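September, evening

Cleared the table after tea and put the white plastic sheet down again, the one with the black specks. It wants to curl at the corners after being folded, so I laid it out early and left it to settle while I washed up. Sheet area is ample for the sweets. The wood underneath has had enough sticky marks this year.

Sorted the bag Rebecca brought from Huddale. She wants the small square ones divided by colour before they go into the Sanna tins, and she wants them kept in their wrappers. Tin capacity is 40 if they are laid flat in layers, fewer if tipped in. I tried tipping first. The lid would not seat, so I took them all out and laid them flat, which cost me the better part of the radio programme.

Red and orange are the two difficult colours. Under the ceiling bulb they read nearly the same at arm's length, and the white lettering on the wrappers is no help unless the sweet is right way up. Moved to the window end and the difference was clear enough. Must do this in daylight next time.

Put a few out in loose rows to compare, reds at the back, oranges nearer.
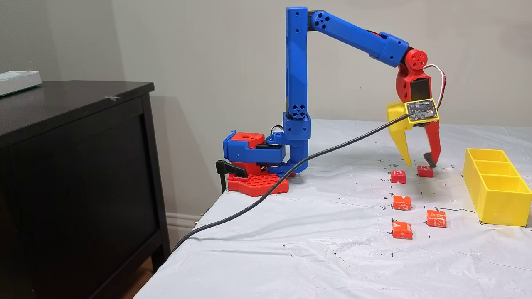

9 p.m., second go

Rebecca rang. Settimio Leone has asked for 2 tins instead of one, both for the Jarkis stall, and would like the reds separate. That means redoing the lower layer of the first tin. Wrote 2898 on the lid in pencil, his order number, so it does not get mixed with the others.

Checked the sheet for grip. A sweet pushed with one finger slides readily on the plastic and turns as it goes, so straight rows do not stay straight for long. A tea towel underneath made no difference that I could measure. I have stopped caring about rows.

Still to buy: greaseproof for between layers, and a Barkon lid to replace the dented one. Floor needs sweeping before bed.

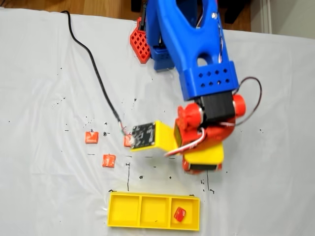
Three on the sheet, left of the gripper.

Stopped there. Shoulders stiff. The first tin is done apart from the greaseproof.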